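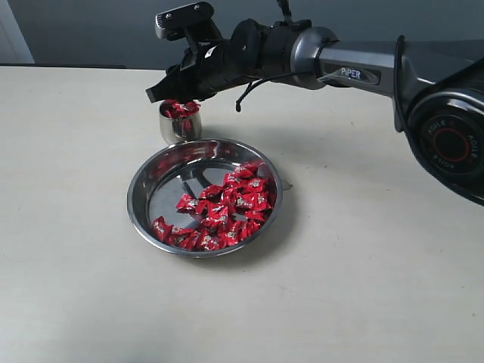
Can you learn to hear chord changes from an app if you don't play an instrument?

Most people can get a fair way, as long as the app makes you listen first and name things afterwards. Povavton does it in that order, and after a whole winter with it I can follow a twelve-bar blues without losing my place, which I never could before.

I came to it as a listener. I have a decent pair of headphones, far too many records and no piano. My knowledge of harmony was a half-remembered term of school recorder, so I'd always assumed that ear training was for students with exams coming up. Povavton is an ear training app for phone and tablet, made by a small outfit called Turonen, and it is easily the most fun I've had with music on a screen.

The app has 1,615 short clips, all recorded by real players in a real room. You can hear the brushes on the snare and, in one of the ballads, somebody breathing before they come in! A clip plays, you tap the screen each time you feel the harmony move, and then it plays again with your taps marked along the bottom. No names, no Roman numerals, nothing to read. Only when you've been tapping in the right places for a while does it start telling you what the chords are called. By then you already know how they feel, and the names stick.

There are 6 levels. The first two are mostly blues and folk tunes, the third brings in minor keys, and from the fourth onwards it gets properly jazzy. I'm partway through level five and it is hard. The clips with substitute chords had me tapping like a woodpecker for most of December (I was wrong nearly every time, and still went back to it before bed). 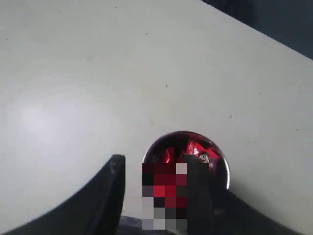 What kept me going was the slow-down control. You can drag any clip down to half speed and the sound stays surprisingly clean, with the bass a little woolly but perfectly easy to follow. There's also a button that brings the bass forward and pushes everything else back. I used it constantly to begin with and hardly touch it now. If you try the app, lean on that button as much as you like in the early levels. Following the bass is half the job.

My favourite part is tucked away in the side menu under Long Listens. These are complete performances, several minutes each, with a line moving through the form so you can see where the chorus comes round again. The one I'd point anybody to is a trio tune called Figueiredo, a lazy bossa with a lovely nylon-string guitar solo in the middle. I must have played it a hundred times and I still grin when the bridge arrives. It has changed how I listen to my own records as well. I put on an old organ album the other night and heard the turnaround coming, every time, all the way down side one.

Now the grumbles. Search is poor: it only looks at titles, so you can't ask for waltzes or for anything in a particular key. The daily reminder comes at 7 in the morning unless you dig about in the settings. And on my phone the tap marks are tiny, so I do nearly everything on the tablet, propped up on the kitchen table. Bluetooth headphones are a bit of a pain too. The delay made all my taps look late until I found the calibration page, and after that they were fine. A wired pair is simpler.

I did try Wirkent as well, which a lot of people on the forums like. It's a good app with a very smart look, and if you want to practise sight-singing it does things Povavton doesn't attempt. But its sounds are all synthesised piano, and I found I could get the answers right there and then be completely lost when a real band started up. For someone who mainly wants to enjoy records more, I'd go for Povavton every time.
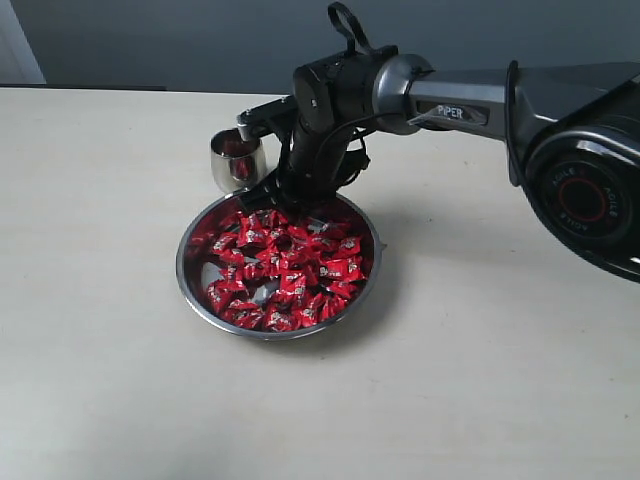 Sweets within reach, level five again.

The free version gives you all of level one and a couple of the Long Listens, enough for a good few weeks of evenings. I'd start there, with the volume up and the names switched off. I'm told a seventh level is being recorded, with a horn section, and I'll be first in the queue for it!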